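Thread: Counter wiping, bathroom edition (Jemari build, part 11)
Shared Workshop > Home Builds > Arms and Mobile

tuvel_or_bust
Part 11, for those keeping score. Arms are back on after the shoulder rebuild. New fingers printed, 149 grams a pair, which my wrist motors have accepted with only minor whining. The task is picking a tissue off a bathroom counter. I have spent 464 hours on this machine so that it can do what my nephew does when bribed.

oltenheim
You went for the bathroom before the kitchen? Bold. My kitchen has flat light and no mirrors.

tuvel_or_bust
The kitchen has my wife in it, and she has seen part 9.

gripfiend
Pointed fingertips are wrong for tissue. You want wide soft pads. I've said so since part 4.

K. Chin
Disagree with gripfiend. Wide pads on a flat sheet just push it along until it meets the wall. A pointed tip can get a pinch started. Slow the approach down and come in steeper.

gripfiend
Steeper on stone is how you buy new fingers.

K. Chin
Then put some give in the wrist. Wijaya's mount drawings are still up in the parts section, and they cost nothing but an evening and your patience.

oltenheim
Can we see the setup before you two print each other to death?

tuvel_or_bust
Fine.

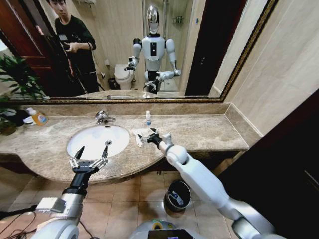
My worry is depth more than fingers. The head camera looks down at the counter and also straight into a very large mirror, so the planner gets a second robot for free -- same white arms, same black grippers, shinier head than I remember paying for. Pale marble under a white tissue doesn't help the segmentation either. I've been masking everything above the backsplash by hand, and every time the base shifts I get to do it again.

K. Chin
Tape a towel over the mirror, get the pick working, then fight the mirror. One problem per evening.

gripfiend
Or move the tissue onto a dark tray.

tuvel_or_bust
A tray is cheating. The towel is also cheating, but I own a towel.

oltenheim
What's your approach speed?

tuvel_or_bust
30 mm/s. Dropping it tonight and trying Kurniawati's steeper angle. gripfiend, send me the pad files anyway.

gripfiend
Sent. They're the ones from part 4.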